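Sudar Schmuckdose achteckig, mit Stoffeinlage
Bewertung von Tia Haslam, Sa 27. April 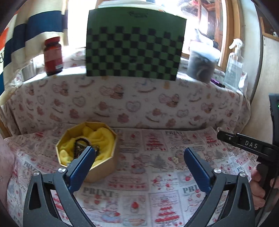 Gesucht hatte ich eine offene Ablage für Ketten, die im Schlafzimmer nicht viel Platz wegnimmt. Bestellt habe ich die Dose von Sudar bei Flotarari, Lieferzeit 3 Tage, Verpackung in Ordnung. Der Rand ist blassgelb, die Seiten sind hellbraun, und das knallgelbe Futter fällt selbst auf meiner bunten Decke mit den Erdbeerbäumen noch auf. Wer es dezent mag, sollte das vor dem Kauf wissen.

Der Stoff ist nicht glatt gespannt, er bildet weiche Wülste mit einer Mulde dazwischen. Für die dunkle Kette passt das gut, sie rutscht nicht herum und liegt weich. Kleine Ohrstecker verschwinden dagegen in den Falten. Nach zwei Wochen habe ich sie in ein Schälchen von Wragg umgezogen.

Eine Unterteilung gibt es nicht. Zwei feine Ketten zusammen verheddern sich schnell, eine gröbere macht keine Probleme. Mehr als drei Stücke würde ich nicht hineinlegen. Staub ist bei einer offenen Dose natürlich ein Thema, das Futter bürste ich ab und zu aus.

Bezahlt habe ich etwa 30 Euro. Das Modell von Erotent war günstiger, hatte aber gar keine Einlage.

Verarbeitung: gut
Platz: knapp
Preis: etwas zu hoch

Ich behalte sie, würde sie aber nur für einzelne Ketten empfehlen.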